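发件人：Siiri Dambrauskienė
收件人：Sullar 住户列表
主题：Re: 上悬窗怎么擦，窗框槽里的黑泥

Merike，各位：

楼下公共活动室那种上悬窗，我擦了几年，大致的做法可以说一说。和你家里的窗结构差不多，合页在上边，下边推开，两侧各有一根撑杆。你问的几件事我在后面逐条回，先贴几张照片。 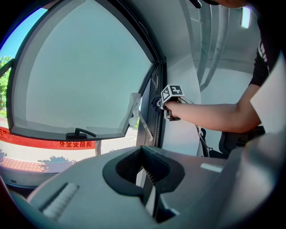
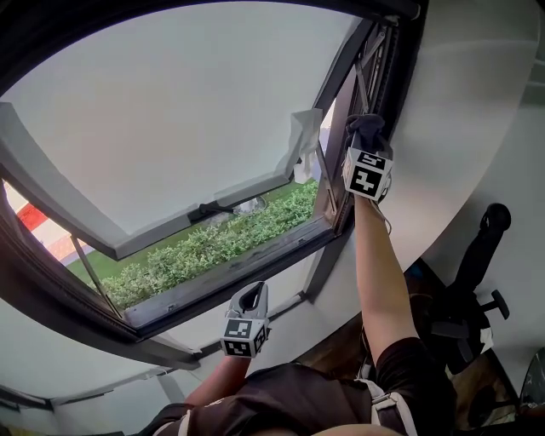

后三张窗是开着的。 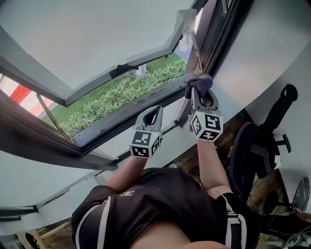
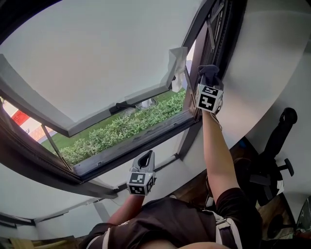
先说顺序。我的习惯是先框后玻璃，先干后湿。上来就喷水，槽里的灰马上成泥，往下淌到窗台上，再流到墙面，擦起来比原来多一倍的活。先用干刷子把框上、槽里的浮灰刷出来，用吸尘器的扁嘴吸走，然后才用湿布。

> 2024年12月27日，Merike Juška 写道：
>
> 大家好。我搬进来以后一直没认真擦过窗，昨天把卧室那扇推开看了一下，下框的槽里积了厚厚一层黑泥，还有几只死虫子。几个问题：
>
> 1. 槽里的泥怎么弄出来？抹布伸不进去，我用筷子包着布捅了半天，越捅越往角上跑。
>
> 2. 撑杆和上面的合页要不要上油？推的时候有点涩，到一半会卡一下。
>
> 3. 胶条能不能拆下来洗？有一段已经发粘了。
>
> 4. 外侧玻璃怎么够得着？我个子不高，手从下面的缝里伸出去只能擦到一小半。
>
> 5. 以前列表里好像有人提过一种 Rutari 的胶条膏，还有人在用吗？我在存档里没有翻到。
>
> 另外我打开窗以后拉回来，把手要很用力才转得过去，不知道是不是被我擦坏了。
>
> 谢谢。
> Merike

一条一条来。

第一条，槽里的泥。

筷子包布我也试过，角上确实出不来。现在用的是一把旧的硬毛漆刷，把毛剪短，剪到一个指节那么长，这样有劲，能把角上的东西挑起来。泥如果已经干硬了，先用小喷壶在槽里喷一点温水，喷湿就停，等一会儿，等它软下来再刷，刷完用厨房纸按进去吸。纸要折厚一点，用一片塑料卡压着走，从两头往中间推，推到中间再捏出来。从中间往两头推就会像你说的那样全部挤进角里。

下框上有排水孔，一般在槽的最低处，长条形的小孔，有的外面扣着一个小盖子。这个一定要通开。孔堵了以后雨水排不出去，就在槽里泡着，黑泥多半就是这么来的。通孔用扎线带最合适，剪斜一头，软硬刚好。铁丝不要用，会划伤里面的涂层。通完倒一小杯水试一下，水能自己走掉就行了。

洗洁精可以用，几滴就够，后面要用清水过两遍。残留的洗洁精干了以后会粘灰，比不用还糟。厨房那扇窗油大，我会多放一点，再多过一遍水。

第二条，撑杆和合页。

先擦后上油。撑杆上的滑轨里全是灰和旧油的混合物，直接往上加油只会变成研磨膏。用干布把滑轨擦到布上不再见黑，再上一点点硅基润滑剂，喷在布上，用布去抹。不要对着窗喷，会飘到玻璃上，那层雾很难去掉。食用油绝对不要，Heino 当年用过，过了一个夏天，滑轨里结了一层黄的硬壳，最后是用小刮片一点一点刮下来的。

你说推到一半会卡，先看看两边撑杆是不是同样高。如果窗扇推出去时一边先走一边后走，那是撑杆的摩擦螺丝松紧不一样，用螺丝刀调，每次转一点，推两下试试再转。调太松的话窗扇会自己往下落，夹手，所以宁可涩一点。撑杆如果有弯的，或者铆钉处有明显晃动，就不要自己弄了，换一对新的。

第三条，胶条。

能拆的和不能拆的都有。我们这栋楼的窗，扇上的那一圈是嵌在槽里的，理论上能拽出来，装回去的时候会拉长，角上就对不齐，会漏风。我不拆，就地擦。布拧到不滴水，一只手把胶条的唇边翻开，另一只手擦里面，擦完用干布再走一遍。发粘的那段，先用肥皂水擦，擦完还粘就是老化了，只能换。酒精和带溶剂的东西不要碰胶条，擦的时候看着很干净，过一阵就开始发硬开裂。

换胶条要量截面，光量长度没有用。剪一小段旧的下来带去店里比。Urero 那边如果现货对得上，可以按米剪给你；对不上的话他们会让你把样品留下。我上次等了一段时间，具体多久不记得了。

第四条，外侧玻璃。

上悬窗最麻烦的就是这个。我的做法是分两段。下半段从室内伸手出去擦，上半段用带弯头的杆子，杆头是可以折到 90 度的那种，套上超细纤维布，从下面的缝里伸出去，再往自己的方向拉。力气要小，靠布贴着玻璃走，不靠压。刮水器我在外侧不用，看不清，水也会滴进槽里。

住楼上的请不要把上身探出去，也不要站在窗台上。够不着的那一块就留着，夏天楼里请人从外面擦的时候一起做。Ojārs 在六月会收一次登记，按户报窗数就行。今年楼里一共报了 14 扇，往年比这个多。

内侧玻璃没什么可讲的，一块湿布一块干布。有磨砂膜的窗另说：膜的那一面只用清水和软布，从中间往边上轻轻擦，边缘不要来回蹭，容易起翘。起翘的地方会进灰，进了灰就再也贴不平了。也不要用厨房纸擦膜，有些纸会掉毛，掉在磨砂面上看得很清楚。

擦框的时候布要勤换面。我一般把布对折两次，用脏一面翻一面，全用完了再去洗。边框的竖边从上往下，横边从左往右，怎么走都可以，关键是最后一遍要到角。角上那一小块三角形的地方最容易漏掉，远看不明显，白色的框一逆光就全出来了。深色的框相反，水印比灰更显眼，所以深色那侧我会用干布收两次。

第五条，Rutari 胶条膏。

我还有半罐，用法是一年抹一次，薄薄一层，抹完放十来分钟，再用干布把多余的擦掉。冬天胶条不会冻在框上，这一点我觉得有用。至于能不能让老胶条变软，我的看法是不能，粘的还是粘，裂的还是裂。你要试的话到我这里来拿，不用先买一整罐。存档里那条讨论的编号是 398，是 Triin Lūse 发起的，标题写的是“门缝漏风”，所以你用“窗”去搜是搜不到的。她在那里面贴过胶条的截面尺寸，抄下来带着去店里比较方便。

把手的事。

多半不是擦坏的。把手转不过去，通常是窗扇没有拉到位，锁点对不上锁座。你刚清过槽，先看一看下框上有没有留下纸团或者布的线头，很小一点就够顶住了。然后一只手把窗扇往里拉紧，另一只手转把手，如果这样能顺利转过去，说明是胶条有点顶，或者合页那边需要调。如果拉紧了还是转不动，就不要硬掰，把手的方芯是软金属的，掰断了要整套换。

你可以做一个简单的检查：夹一张纸在扇和框之间，关上窗，拽一下纸。四边都试。哪一边纸很容易抽出来，哪一边就没压紧；哪一边纸会撕破，那边就是太紧了。把结果发给我，我大概能知道该调哪里。

还有几点是零碎的，想到就写在这里：

冬天擦窗挑中午，玻璃太冷的时候水会在上面结一层，擦不开，还会留一道一道的印子。零下的天就只做内侧和胶条，槽可以用吸尘器吸一下，水就别进去了。排水孔里有水冻住的话，等天暖再通。

窗台上先铺一条旧毛巾，卷起来贴着下框放，接脏水用。擦完毛巾直接进洗衣机，不要和浅色衣服一起洗。

纱窗如果有，先摘下来，在浴室里冲，竖着晾。装回去之前确认完全干了，湿的纱窗上灰粘得特别快。

地下室的公用柜里有 2 根弯头杆，用完请擦干再放回去，上次我去拿的时候布套是湿着塞在里面的，已经有味道了，我带回去洗了。布套现在在我家，需要的人发邮件给我，我放到信箱上面。硬毛刷柜子里没有，要自己准备。

Org 那个旧的维护表格我看了一下，窗户那一页还是写着“每年上油一次”，没有写先擦后上，也没有提排水孔。Ojārs，你有编辑权限的话麻烦改一下，文字可以从这封信里拿。另外“胶条”那一栏写的是建议使用酒精清洁，这个请删掉。

Merike，你卧室那扇如果方便，开到最大以后从室内对着合页拍一张，左右各一张，发列表或者单独发我都可以。拍之前先把滑轨擦一下，不然看不清螺丝的位置。

Siiri

列表管理：Ojārs Hunt | 退订请回复“退订” | © Sullar 住户列表 | 返回顶部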